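Comparison of Two Gripper Finger Designs on a Two-Arm Work Cell
Student Project Report, Pridthorpe Laboratory Course
Submitted June 17, 2019

1. Purpose

The project compared two sets of gripper fingers, referred to in this report as Planer and Utley, in tasks where an item is passed from one arm to the other. Earlier coursework had used rigid blocks only. The present work extends the tests to thin, flexible and packaged items.

2. Equipment

Both arms are mounted at the front of the table and face each other across the work surface. Each gripper carries its own camera housing, and the camera cables follow the arms down to the bases. Control software was the Văn package, in the version supplied to the course.
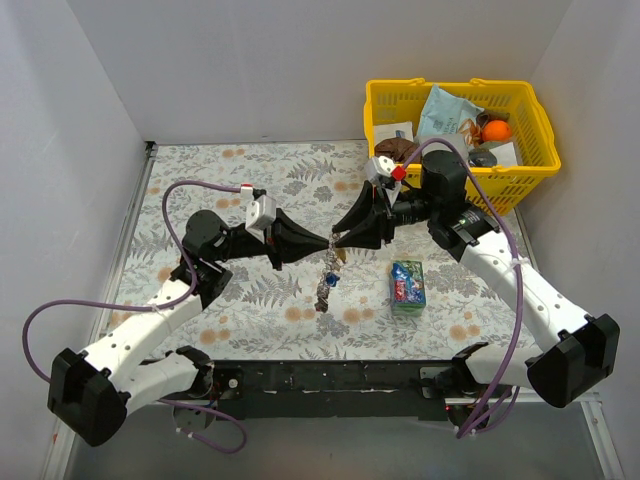 Why were flexible items included in the comparison?
A flexible item changes shape as it is lifted, so the second gripper cannot rely on a stored position and must be guided by what the cameras report.

3. Procedure

Each finger set was tested over 7 sessions, for a combined total of 986 attempts. An attempt was recorded as successful if the receiving gripper held the item for four seconds after release. Cable slack was checked before each session. Grip force was held constant throughout, and the two finger sets were exchanged only between sessions. Thin items were approached with the fingers of both grippers close together over the middle of the table.

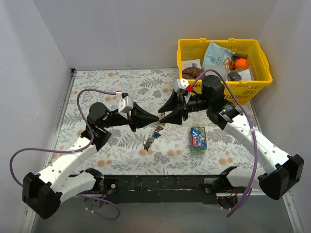
4. Results

The Planer fingers performed better on thin items, and the Utley fingers on boxes and fruit. Most failures occurred at the moment of release. Further tests with adjustable grip force are planned for December.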